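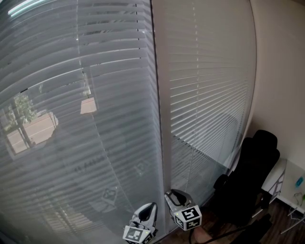

UNIT 3 – DAYLIGHT IN ROOMS

Please read these notes before the exercise on the Bilham reading room.

Slat blinds do two jobs. They stop direct sun, and they send a part of the light up to the ceiling. The angle of the slats decides how much goes where.

For desk work we take 500 lux as the target. In the June measurements at Senport, the desk near the window had 3,000 lux with the blinds open and 1,110 with the slats at 40 degrees. Both values are too high for screen work, so glare must be checked separately.

Homework: draw the section of the room and mark the sun angle at noon. Use the table on page 26 – the older table has an error in the second column.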